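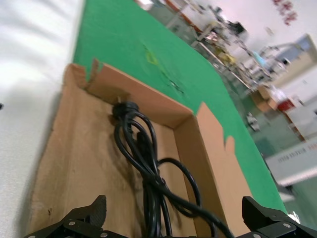
Courses > Sturkcombe Repair Workshop > Unit 4 handouts

Filed under: Storage and packing, Cables

Unit 4: Boxing up leads and cords
Tutor: Mojtaba Mahmoudi
Revised 18/02/2020

Power cords come back to the store in whatever box was nearest. This session covers coiling, boxing and labelling. Bring your Unit 3 notes.

Coiling
Start at the plug end. Let the cord fall into loops a little wider than your hand and follow the bend it already has. Don't wind it round your elbow - this puts a twist in every turn. Leave the coil slack. A tight coil strains the cord where it enters the plug.

Boxes
A shallow cardboard box with the flaps open is fine for sorting at the bench. Torn flaps and stained bases are acceptable there, but not on the shelf. For shelf storage use the Viretti trays, one cord to a tray, plug against the end wall. Keep loose ends inside the box so they don't catch when it is lifted.

Labels
Write the length and connector type on the tray, not on the cord. The Nouri list has 14 connector types and we use 12 of them. Anything else goes to the Rison shelf until it has been identified.

Before Unit 5
Coil and box one cord of your own and bring it in. Read section 2 of the October handout - testing before storage.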